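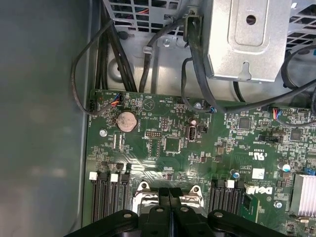
Kapitel 4
Temperatur messen, wo es warm wird

Wer einen Temperatursensor einbaut, erfährt zunächst nur eines: die Temperatur des Temperatursensors. Ob sie etwas mit der Temperatur des Kühlwassers, der Wicklung oder des Lagers zu tun hat, ist eine Frage der Montage, und über die Montage steht im Datenblatt meist ein einziger Satz. Dieses Kapitel widmet ihr etwas mehr.

Wir beginnen mit dem Platinwiderstand Pt1000. Sein Name verrät bereits das Wichtigste: Bei 0 °C beträgt der Widerstand 1000 Ohm. Mit steigender Temperatur wächst er beinahe linear - und in diesem »beinahe« steckt der halbe Abschnitt 4.3. Der Heißleiter (NTC) macht es umgekehrt und ausgesprochen krumm, kostet dafür wenig und wird deshalb überall verbaut, wo jemand anderes die Linearisierung programmieren muss.

Als durchgehendes Beispiel dient die Pumpensteuerung Zostero. Ihr Fühler meldete bei den ersten Probeläufen beharrlich 85 °C, auch bei abgeschalteter Pumpe. Die Entwickler verdächtigten nacheinander den Wandler, die Software und einander. Was tatsächlich vorlag, klären wir in Aufgabe 2.

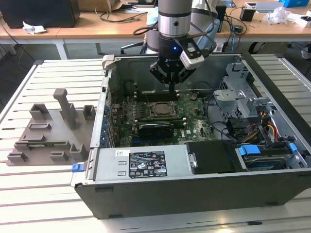 Fachbereich Elektrotechnik, Arbeitsgruppe Messtechnik

4.1 Zweileiter, Vierleiter

Bei der Zweileiterschaltung misst man die Zuleitung mit. Das ist bequem und falsch, beim Pt1000 allerdings weniger falsch als beim Pt100. Die Vierleiterschaltung trennt Strompfad und Spannungsabgriff; sie verlangt zwei zusätzliche Adern und ein Gespräch mit dem Einkauf.

Die Messreihen zu diesem Kapitel stammen von Špela Ristić.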